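Folding for Goltcombe: ten minutes with Anum Mirani

Caught Anum Mirani between loads. She does the kit for the Goltcombe youth league - washing, folding, handing out, chasing the ones that never come back. 658 pieces this season, shorts and tops both. Last February it was 195. "I said yes to one team," she says. "One."

No laundry room to speak of. A washer in the hall closet, a dryer that runs long, and the couch for everything after that. Why the couch? "Table's always got homework on it. And it's the right hight if you kneel."

Her method, such as it is: shake out, sleeves or armholes in, fold to the middle, fold up from the hem. Number on the outside. She's firm about the number. "Coach reads the stack and calls the kid. If I hide the number he opens every one and then I've got a pile again."

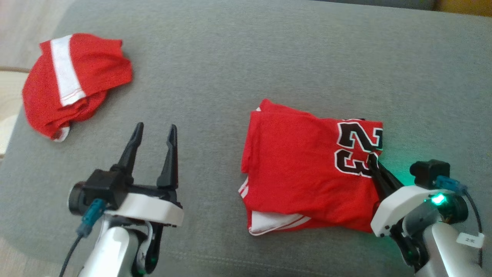 Number 23 folded, and more red in a heap to the left.

Red is the color she'd trade away. First wash always alone, cold, no argument. The white stripes went pink once, a whole set, and Mieke Dekker from the parents' group soaked them overnight in her bathtub. Came back white, mostly. "Mieke won't let me forget it."

Dryer or rack? Rack for anything with printed numbers, low heat if she's really stuck. Heat cracks them, she says, and a cracked 8 looks like a 3. Softener she gave up on - made the fabric feel greasy.

And the heaps? Doesn't bother her. Takes one off the pile, folds it, takes the next. Television on, usually something she's seen before so she dosen't have to look up. Kids are supposed to fold their own after away games. Do they? Long pause. "They bring it back in a bag."

She's got another load due out, so we stop there. Kit pickup is at the side door, same as last year. Bring the old shorts.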